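Visit report: the Wumumel lab in Standville

Rosine Gaillard had offered our group a morning at the Wumumel lab in May, and four of us took the early train to Standville. The lab is on the second floor of an old print works, above a bike shop. We signed in, got paper badges, and were told to leave our coats and bags in the hall, where there are hooks.

Gaillard runs the garment handling work. Her talk was short, with nine slides, and most of it dealt with one question: how much does it help to have a person correct a robot while it is folding, compared with simply giving the robot more complete demonstrations to learn from? Her team has been on this since last fall and the write-up is nearly finished. They call the project Testa.

The starting point was a set of 1,762 demonstrations. In each one, an operator drove a pair of arms through a full fold of a shirt, start to finish. The model trained on that set did well with shirts that began flat and facing up. It did badly when a sleeve was trapped under the body or when the collar had rolled over. Gaillard's view is that the operators were too good. They rarely got into trouble, so the recordings held few examples of getting out of it.

The second set is much smaller. It holds 280 corrections. For these, the trained model was left to run by itself, with an operator watching. When the operator judged that a fold was going wrong, she took over, fixed the problem, and handed control back. Only the part under human control was kept, plus the two seconds before it. A typical correction is short. Many of them are a single regrasp at a hem.

The comparison was set up so that both versions got the same amount of new operator time. One model was trained on the original set plus the corrections. The other got the original set plus extra full demonstrations recorded in the same number of hours. Each was then tested on 63 starting positions, laid out by hand from printed cards so that both models faced the same ones. A fold counted as good if the finished rectangle could be picked up and placed on a stack without opening.

The model with corrections finished more of the 63 than the one with extra demonstrations, and the gap was widest on the trapped sleeve cases. On the easy starts there was almost no difference. Gaillard would not let us write down the exact rates before the paper is out, so they are left out of this report. She did show the plot. The bars were far enough apart that I did not have any questions about noise, although Testa has so far used only one pair of arms and one lab, and she brought that up herself.

Some details from the question period, in the order they came up:

The two seconds before a takeover turned out to matter in training, but in a way the team did not expect. Those seconds show the robot making the mistake. Early on they were fed in as if they were good behavior, and the model learned to make the mistake and then fix it. Now they are marked and used only as context.

Operators differ a lot in when they step in. One takes over as soon as a finger touches the wrong layer. Another waits until the shirt is clearly bunched up. The team tried training on each person's corrections alone. The early ones gave smoother folds, and the late ones gave better recovery. The final set mixes both.

Dark fabric is harder. With a plain black garment there is little for the model to use in telling one layer from the next, and the plaid shirts were the easiest in the whole collection. One of our group asked whether brighter lamps would help. Gaillard said they tried that and got glare on the work surface, which brought its own problems, and they went back to the earlier setting.

The folding software is their own. The planner that keeps the two arms from hitting each other is called Grindar, and it has been in use at the lab for longer than Testa. It slows both arms when they come close. I asked if that slowing could leak into the training data. It does, a little. The model has picked up a habit of moving slowly near the center line even with Grindar turned off.

After the talk we went through to the work area. We stood behind a strip of yellow tape on the floor and were asked not to lean on anything. A run takes a few minutes and we watched several. The first was a T-shirt, which went cleanly. The second was a long-sleeved shirt with the left sleeve tucked under. The arms pulled at the hem twice, let go, and found the sleeve on the third try. The third run was stopped by the operator, who took over, lifted the collar, and gave control back. Her part lasted maybe as long as it takes to read this sentence aloud, and the arms carried on from there.

It was quieter than I had expected. The loudest thing in the room was a fan in one of the computers under the desk.

We also saw how corrections are labeled. A second person goes through each one later and picks a cause from a short menu: wrong layer, lost grip, bad placement, or other. Too many were going into "other" in the first month, so the labelers now have to type a few words when they choose it. We read a page of these. "Button caught" came up often. So did "tag."

Costs were discussed over coffee. The arms are the smaller part. Operator hours are the main expense, which is why the comparison was made on hours in the first place. A correction session is also more tiring than a demonstration session, according to the two operators we spoke with. In a demonstration you are busy all the time. In a correction session you wait, and you have to stay alert while you wait. They have cut the shifts to 40 minutes.

The next step is towels and pants, with the same method and a new set of start cards. Gaillard would like a second lab to repeat the shirt test on different arms, and asked us to pass that on. Groups that want to take part should write to her directly. The cards and the labeling menu will be shared with the paper, and the recordings later, once they have been checked.

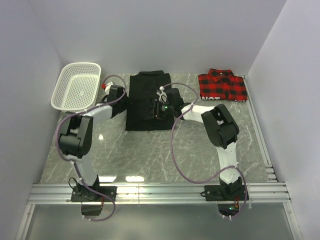 We left a little after noon. The return train was delayed, and we used the time at the station to compare notes on the labeling menu, which two of us plan to try on our own recordings.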